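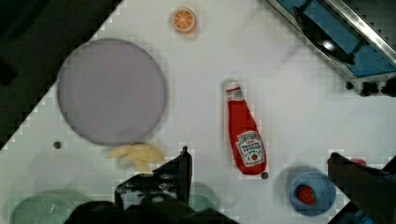

Seston Family Room -- Opening Inspection Checklist, with comments

Site: 278 Kemeys Road, ground floor
Inspected: 12th March
Inspector: Rahel Gisler
Comments read and added to by: Ebony Sutcliffe

Key: OK / FIX (before we open) / WATCH (look again in September)

What a difference from last year! I walked in with a long sheet and a fresh pen expecting a slog, and I came out grinning. There's still work to do, so please read the comments as well as the marks.

Doors and ways out

1. Front door opens fully and closes without slamming -- OK
The new closer is lovely. A four-year-old can push the door, and it comes back slowly enough to keep fingers safe.

2. Back door unlocks from inside without a key -- OK

3. Hallway clear, full width -- FIX
Stroller parking has crept past the tape again. Could we move the tape? People park where the coat hooks are, so let's put the strollers there and give up the fight.
E.S.: Yes please. I'll bring the wide yellow tape.

4. Exit sign lit -- OK

Floors and walls

5. Mats flat, corners stuck down -- FIX
The mat by the reading corner curls on the window side. I tripped on it while writing this line.

6. Outlet covers in place -- OK, all of them, hooray

7. Shelves fixed to wall -- OK
I leaned on every one with my full weight. The Zumville unit that used to sway doesn't budge now.

8. Window latches and blind cords -- WATCH
Latches are great. The cord cleat nearest the sink is up high where it should be, but one screw has some play in it.

Electrical

9. Space heater, 2500 watts, guard fitted -- OK
Guard is solid and cool to the touch after half an hour running. It needs an outlet to itself, so no extension cords, please.

10. Cords undamaged along their full length -- FIX
The floor lamp has a nick near the plug. I've put it in the closet with a note on it. Don't rescue it, however gloomy the corner looks!

Kitchen corner and table

11. Tabletop clean and sound -- OK
White surfaces show everything, and I love them for it. Wipe right over the small black holes in the top, then go back with a dry cloth, or crumbs settle in them.

12. Colander, cup, bowl and plate free of cracks -- OK
Run a thumb around the rims. It takes a minute and you'll feel a rough spot long before you see one. The green colander also wants a quick look at its drainage holes.

13. Small loose pieces -- WATCH
Check the table and the floor under it for anything bead-sized before the under-threes come in. We run three sessions a day, and this one gets done before each.
E.S.: Agreed, and can we do it on hands and knees? I find twice as much down there.

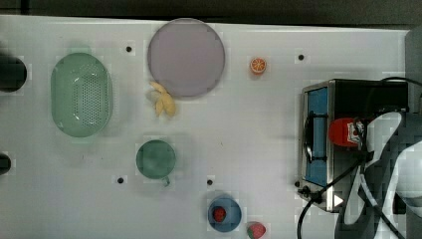 First aid and fire

14. First aid box stocked and in date -- FIX
Low on small bandages, and the burn gel has expired. Everything else is in beautiful order, thanks to whoever labeled the little pouches.

15. Extinguisher gauge in the green, tag current -- OK

16. Smoke alarm tested -- OK
Very loud. Warn the office upstairs next time.

17. Emergency numbers by the phone -- FIX
The card still lists our old address in Vilham. Please replace it before anyone has to read it aloud in a hurry.

Outside

18. Gate latch catches on its own -- OK
Tried it from wide open and from a few inches, and it clicked shut each time. Superb.

19. Ramp surface and handrail -- WATCH
Grip strips are wearing at the bottom end. Fine for summer, but I'd like new ones down before the leaves fall.

Fixes go to Ebony, who has the key to the supply closet. I'll come back and re-mark items 3, 5, 10, 14 and 17 once they're done.

Signed: R. Gisler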